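Pick and Return with a Wrist Camera – Project Report, Urville Robotics Course

Group: Jozefína Vlček, Abhishek Bajpai, Bilal Twal
Supervisor: Walid Salameh

2. Setup

The task was to locate a single object on a board, grip it, lift it and set it back on the same spot. We used one arm with a two-finger gripper. Software was the course package Tosum, with our own detection step added in Python. The work surface is a wooden board laid diagonally over the ribbed metal table. The object for the second test series was a desk lamp with a blue and white body, which is harder than the blocks used in the first series because of its curved head and its cable.

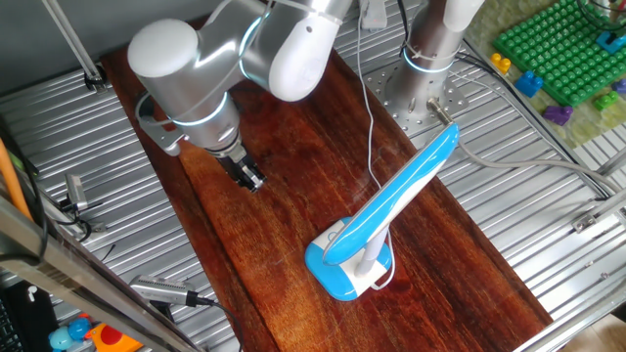
Why was the arm not taught a fixed grip position?
The assignment required the position to be found again at the start of every run, so a stored position would not have counted. Stored positions were used only for the home pose.

Each series had 25 runs. A run was stopped if the gripper closed on nothing or if the force limit was reached. Bajpai wrote the logging script, Vlček did the calibration and Twal handled the motion code.

3. Detection

Detection works on color first and edges second. The wrist view is dominated by the wood grain, and the dark seam running across it was picked up as an object edge in the first version. Raising the minimum contour area removed most of these hits. Glare was the larger problem. A bright vertical streak on the left side of the wood splits any region it crosses, and the glossy blue part in the lower left corner has a white highlight of its own. We now mask saturated pixels before the color step.

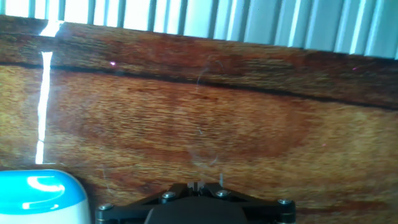
4. Results

In the block series, 4 of the 25 runs failed, all at the grip stage. In the lamp series, 10 failed. Two of those were detection errors and the rest were grips that slipped on the curved head – the fingertips are metallic. Average position error after return was almost 2 mm for the blocks. We did not measure it for the lamp.

Salameh suggested rubber pads for the fingertips. These were ordered in May and are not part of this report.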